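Concetta Bassi
14/09/2026

My sister asked me again at dinner if a robot can clean her kitchen yet. I work with these machines at Warraich, so the family thinks I have the answer. I will try to give it in a few posts.

Short version: a robot can do a piece of a chore. It can't do the chore. People who sell robots like to mix these two things.

Take sorting. You have things in one container and they must go to another one. A child of five does it while talking to you about dinosaurs. For two arms it is a full day of work for me, and I go home tired.

The bench as it is now, two arms, yellow bin, red bin and the big cream one:

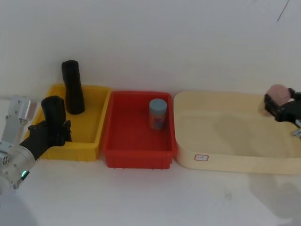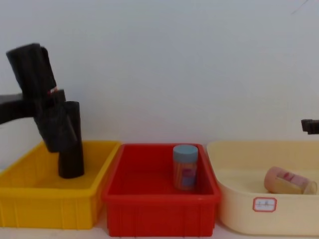
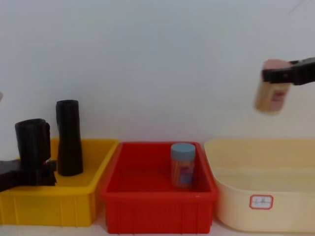 I am asked most about speed, but speed is not what worries me. What worries me is the small jar. It is round, it rolls if you put it down badly, and a label can be smooth on one side and a little lifted on the other. My hand feels this and corrects. The arm must be told, or must have seen it many times before.

How many times? For our last task, which we call Jinon, we recorded 2,000 tries. After that it was good with the objects it knew. Then a colleague brought a jar from her own kitchen, and we were back to watching it miss.

In March I visited a small packing shop, Stollico. They wanted to know if arms could fill their mixed boxes. I watched the workers for one morning and counted 23 different ways to pick up a thing. I told them to wait. They were not happy, but they gave me coffee.

Where I say yes today: same objects, same containers, good light, and a person near who can help. There are shop floors like this and I think the arms will be useful there soon.

Where I say no: my sister's kitchen. She has 200 lids and I believe none of them has a box.

If you work with Inow grippers and small round objects, please write to me. I would like to compare how you set the closing force. Mine is still too strong for soft things.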